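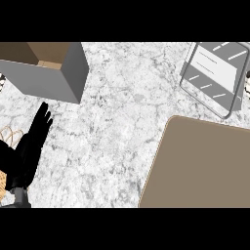
1 min read
September - posted by Sumeya Yimer

Re: Bolum sequel, running time

> Does anyone know if the 11 minutes cut from the festival print are coming back? The Jollwood site still lists the short version.

The short version is the release version. Araya's editor confirmed it at the Q&A - the cut material is the whole harbor subplot, and its sound mix was never finished. Jollwood opens it on 70 screens, going to 200 in week two. The disc may carry the scenes as extras, without color grading.

Sumeya

Contact the list owner | Back to top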